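Folding my way through December

December 2018

So I have been putting off the clothes pile for weeks. You know the one. It starts as a couple of shirts on the back of a chair, and then one morning the chair is gone and you're getting dressed out of a heap like a teenager. I finally gave up a whole afternoon to it, put the kettle on (twice, I forgot the first one) and got down to business.

My rule this year is that I fold everything before I decide anything. I used to hold each thing up and make a decision on the spot, and I'd end up keeping all of it, because I was standing there remembering the vacation I wore it on. Folding is boring enough that the sentimental part of my brain wanders off. By the time I have a neat rectangle in front of me I usually know if I want it or not.

The yellow one nearly beat me, though. I got it in July at the little Trarel outlet, the one past the gas station, and I have loved it and hardly worn it ever since. It's such a pretty color, like butter that's been left out. But it's also big and soft and it slides all over the place when you try to get two edges to meet!

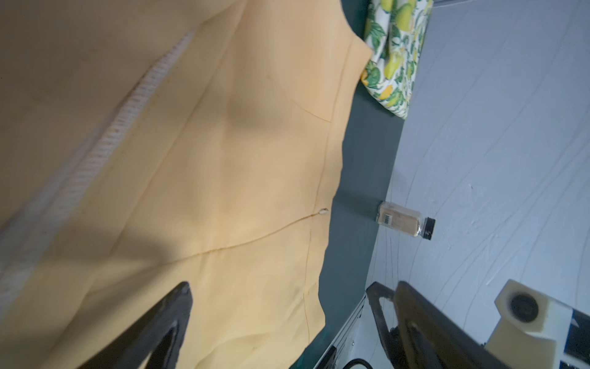
Butter yellow, with the white ribbed trim I fell for. Lemons up at the top.

I tried it the way I do my T-shirts first, sides in and then up from the bottom, and got a sort of lumpy envelope. Shook it out and started over. What works better for me on anything this floppy is to lay it out flat and smooth it from the middle with both palms, then bring one side over and stop. Just stop for a second and smooth again. If you rush on to the second side the first one creeps back out and you've got a sleeve waving at you.

I also like to follow the seams if there are any. They were put there by somebody with a much better eye than mine, so I may as well use them as guide lines. Hems are trickier, they want to roll, and I give them a good press with the side of my hand.

While I'm on the subject, baskets. I've gone back and forth on these. I had those stiff canvas cubes from Jetcombe for ages and they looked lovely on the shelf, but everything at the bottom just disappeared, and one of them always smelled like a tent. Plastic with holes in it is so much nicer to live with – you can carry it around from room to room, wipe it out and get on with your day. 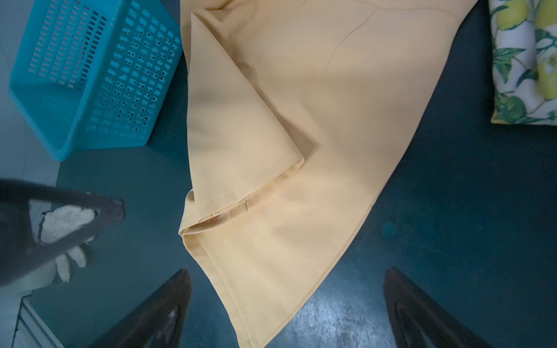 I ended up with three piles. Keep, give away, and the shameful one, which is things that need a button or a stitch and have needed it for a very long time. I've put that one by the sewing tin where I'll have to look at it. The giveaway pile is bigger than I expected (goodbye, 4 nearly identical gray cardigans) and the yellow is staying. I'm going to wear it over a white tee when it warms up, and maybe before that with a big scarf.

Next up is the linen shelf, and I'm already dreading the fitted sheets. If you have a way of folding those that doesn't end in a ball, please leave it in the comments!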